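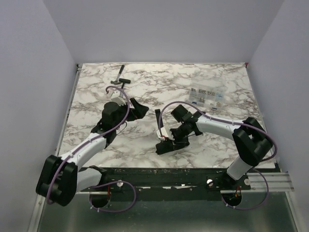

How to Fold a Compact Umbrella Neatly
by Lawal Okoro

Many people push the umbrella back in its sleeve like an old sock. After some months the cloth has hard creases and the ribs are bent. Please take two minutes and do it in this order.

1. Let the umbrella dry fully open. In my hallway in Tanville one night is enough.

2. Close it and hold it with the handle down. Shake it a little, so the panels fall free between the ribs.

3. Find the tips of the ribs and bring them together near the handle. The cloth between them will stay loose and crumpled for now. Do not press it yet. 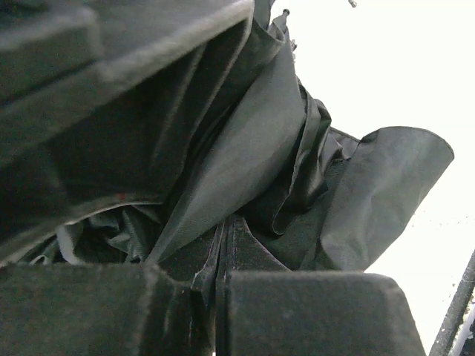 4. Take one panel by its edge, pull it out flat and lay it around the shaft. Continue with the next one, always in the same direction. Mine has 9 panels, yours may have fewer.

5. Turn the whole bundle in your hand while you smooth the cloth upwards. Close the strap. If it does not reach, one panel is still folded under.

6. Put on the sleeve, starting from the top end.

If a rib tip has come out of the cloth, sew it back with strong thread before you fold.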